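4.2 Demonstration at the open day

The simulated kitchen was shown to visitors during the Wanora open day, on 11/26/22. We placed two screens at the entrance of the laboratory, and 17 visitors agreed to fill in our short form after watching. Most of them had no earlier experience with robots. Rehema Rotich presented the tasks and Hauke Haberkorn operated the simulator.

Each visitor could choose one of 4 kitchen layouts and ask for a task at the range or at the counter. The layout named Collau (Figure 3) was selected most often. Several visitors told us that its colours reminded them of their own home, a remark which we did not expect and did not have a question for. Other visitors asked why the arm stays so near to the stove controls. In this layout the tasks begin in front of the range, and the knobs are the objects of interest.
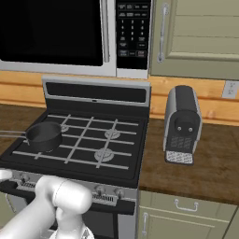

Figure 3. The Collau layout in simulation, with the robot arm in front of the gas range and a saucepan on the cooktop.

4.3 Answers from the visitors

The form used a scale from 0 to 100 for the question "Would you trust this robot in your kitchen?" The answers were widely spread, and we report them without further analysis.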